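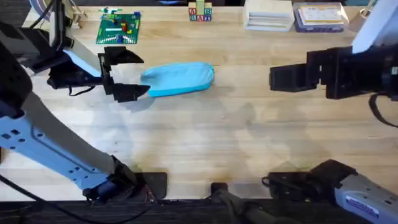 Two-armed robots get better at handling soft stuff when they're made to practise their own fumbles, according to results out of the Jundura lab, posted 4th November.

The group has been working on the problem since February. Hard parts are easy enough for a pair of grippers. Foam, felt, thin rubber, not so much. It squashes, it folds, it slides off while the second arm is still on its way over.

Usual fix is more demonstrations, a person steering both arms through a clean job again and again. The Jundura team kept that part small. 580 demos in all, across 14 items, shoe insoles and kids' toys among them. Then 48 hours of what they call Fawzy training: the arms start from a bad position, item half turned or too close to one gripper, and have to get back to somewhere sensible before carrying on.

Dropped handovers fell to 5 in every hundred, the team says. No figure given for the same arms without the extra training, wich is a pity. A fuller write-up is promised.

Still slow, too. A person would have the insole in the box well before the second arm closes on it. And everything so far has been done on one kind of table under steady light, so no word yet on how it copes with a messy factory bench.

Volton, the footwear supplier paying for part of the work, wants a trial at its Vallar packing plant. No date set. Code to be be released once the write-up is done, the lab says.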